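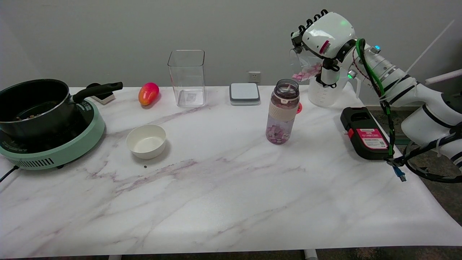
What should I do first if the hand stops partway through a pour and will not respond?

Press the red stop button on the pendant, keep your own hands away from the fingers, and leave the cup where it is until the arm shows a steady hold state. Then follow section 7.2.

7. Stalled Pour and Loss of Grip

This section covers faults that occur while the arm is holding or tilting a container. It applies to the Dudás tabletop arm with the multi-finger hand, running from the battery unit or from the bench supply. For faults with the arm parked, see section 6.

7.1 How to recognize the fault

A stalled pour has one or more of these signs:

The cup stays raised and tilted for more than 12 seconds with no change in wrist angle.
The pendant shows HAND TIMEOUT or LINK LOST.
The fingers creep open or closed in small jerks.
The joint lights stay on but the arm ignores a jog command.

The joint lights only show that the joints have power. They do not show that the controller is talking to the hand. Several of the incident reports collected at the Ponville test kitchen began with an operator seeing the lights on and reaching in to take the cup.

CAUTION: A stalled hand can finish its last command when the link comes back. Treat it as live until step 9 of section 7.2 is complete.

7.2 Making the arm safe

1. Press the red stop button on the pendant. Do not use the software stop for this fault. It travels over the same network cable as the hand commands and may not arrive.

2. Stand on the side of the table away from the arm's base.

3. If a cooktop is in use, turn it off at its own controls. Do not reach under the arm to get to it. If the arm is in the way, switch off the kitchen circuit at the panel.

4. Wait for the pendant to show HOLD. If it shows anything else after a minute, go to section 7.5.

5. Place a tray or wide bowl under the held container. Slide it in from the front with a flat hand below the level of the fingers.

6. On the pendant, open Service, then Hand, then Manual Release. Leave the speed at 2 percent. Faster settings open the thumb before the other fingers and the cup will swing.

7. Support the container from below with your free hand and press Release in short taps. Stop when the container is free. Do not pull it out of the grip — the tendon guides can jump off their rollers, and this is not a field repair.

8. Set the container down outside the arm's reach.

9. Switch off the battery unit and wait for the joint lights to go out. If the arm is on the bench supply, switch that off also.

NOTE: The shoulder and elbow brakes engage when power is removed. The wrist has no brake and will sag. Keep the space under the hand clear of glass and ceramic before step 9.

7.3 Finding the cause

Check these in order. Most stalls are found in the first two.

Network cable

1. With power off, follow the blue network cable from the controller to the arm base.

2. Push the connector in until the latch clicks. Pull on it lightly. It should not move.

3. Look at the latch tab. If it is cracked or missing, replace the cable. Tape is not an acceptable repair.

4. Check that the cable does not hang over the table edge where a sleeve or a chair can catch it. Route it through the clip on the back of the base.

Battery

1. Switch the battery unit on by itself and read the charge on the pendant.

2. A battery that reads 100 percent at rest but drops sharply when the arm lifts is worn out. Take it out of service and mark it.

3. Check that the battery sits flat and well back from the working area. Food liquids that get into the terminals cause short dropouts that look like a network fault.

4. If the case is swollen, warm with no load, or smells sweet, do not charge it. Move it outdoors to a metal container and call the supplier.

Arm cable bundle

1. With power off, move the elbow by hand through its full travel.

2. Watch the bundle where it crosses each joint. It should slide under the bands without pulling tight.

3. If it pulls tight, loosen the forearm bands, give the bundle more slack at the elbow, and fasten them again.

The Oncombe site had over a month of random stalls that came down to one forearm band fastened too tight after cleaning. The fault appeared only when the wrist tilted past the normal pour angle, so it never showed up in the parked self-test.

Cup and grip

Thin plastic cups flex under the fingertips. The hand reads the flex as slip, closes further, reads more flex, and times out. If the log shows GRIP RETRY before HAND TIMEOUT, lower the grip force by one step or change to a stiffer cup. Wipe the fingertips with a damp cloth and dry them. Fruit juice makes them slick at first and sticky later, and both upset the slip reading.

7.4 Returning to work

1. Clear the table of everything the next run does not need.

2. Wipe up spilled food, including crumbs near the arm base.

3. Power on in this order: controller, battery unit, pendant.

4. Run the hand self-test with the hand empty.

5. Run 2 dry pours with an empty cup and the cooktop off. Keep your thumb on the stop button for both.

6. If both finish without a warning, run one pour with dry food before going back to liquids.

7. Write the fault in the log book with the cause found. If no cause was found, write that.

CAUTION: Do not resume the interrupted recipe from the point where it stopped. The program keeps the old container positions and will move to them even if the containers are gone. Start the recipe again from the first step.

7.5 When to stop and call

Do not continue if the pendant never reaches HOLD, if the arm moves after the red button has been pressed, or if the same stall comes back on the day of a repair. Remove power, put a tag on the switch, and contact the Zurkport service desk with the log file and the serial number from the underside of the base. Leave the cable bundle as you found it until they have asked their questions.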